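Places of Worship and Local Planning in Irnville: What Residents Wrote
Student project report by Halyna Karpenko
Sep 7, 2025

1. Background

My project looks at one planning case in Irnville, where a Sikh congregation asked to change an old furniture showroom on Sandhu Road into a prayer hall with a community kitchen. I chose this case because all the letters from residents were put on the council website, so I could read them without asking for special permission. My question was simple: what do people write about when they write about a new place of worship?

The application asked for a hall of 2,000 square metres including the kitchen, with 76 parking spaces behind the building. The congregation had before this rented rooms in Birholm.

2. Method

I took the first 100 letters in the order they were published. Each letter I read two times. The first time I only marked the topic of every paragraph, and the second time I decided on the main topic of the whole letter. When a letter had two equal topics, I used the one that came first. I recorded everything in a spreadsheet and did not keep the names of the writers.

I also read the petition in favour, which had 3,343 signatures by the closing day in June. I did not put it together with the letters, as a signature does not show what a person thinks in detail.
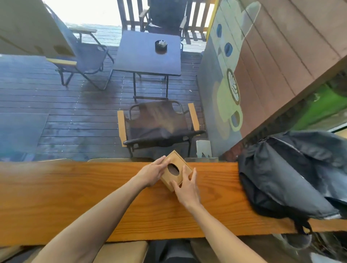 Figure 1. Wooden tissue box on the counter.

3. Results

Traffic and parking was the largest group by far, both among people who supported the application and people who did not. Many writers mentioned the corner near the Prillex warehouse, where trucks turn in the morning. Noise came second. The kitchen was named in many friendly letters, mostly by neighbours who had already eaten there as guests when the congregation was in Birholm.

A smaller group of letters was about religion itself. Some of these were hostile, and a few mixed up different faiths, for example they complained about a mosque. The planning officer's report says that such comments are not planning matters and were given no weight. Other letters in this group spoke about freedom of worship and about the writer's own church or temple.

I had difficulty with the letters that spoke about "the character of the neighbourhood". In some of them it clearly meant the height and colour of the building. In others I could not tell, and I coded them as unclear – my supervisor agreed that guessing would be worse.

4. Problems with the data

The letters are not a sample of the town. People who write to a council have usually a strong opinion and some free time. I found also several letters with the same wording, which probably came from a shared template. I kept them in and marked them in a separate column. If I did the project again, I would read the later letters too, because the tone seems to change after the public meeting, but I only looked at a few of these.

5. Next step

The application was approved with conditions on parking and on the opening hours of the kitchen. I would like to interview neighbours when the hall has been open for one year, and to ask the same topics in the same order as in my coding list. The coding list is in Appendix A and the spreadsheet can be requested from the department office.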